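Plasemier packing plant

The Plasemier packing plant is a furniture parts works in Trollau, operated by Porik. It employs 63 people. Automation of its packing line began in October, starting with the lifting of panels from the saw to the boxing tables.

Before the change, each shift had 18 people at the tables, and most of them lifted and turned boards by hand. The new line handles up to 200 panels an hour. Grippers with two padded fingers pick up the smaller parts – larger boards are moved by suction.
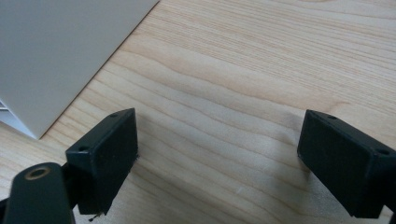

Black gripper fingers, open, above a wooden tabletop.

No jobs were cut in the first year, but the work changed. Packers now check edges, clear jams and replace worn finger pads. Training takes 42 hours and is paid at the normal rate. Some longtime workers moved to the saw hall, where the pace is still set by hand.

Staff reported less back strain and more time spent standing in one place. Break times, once agreed at each table, are now fixed by the line schedule. A second line is planned for the company's site at Lie.

Contact | Copyright Porik | Back to top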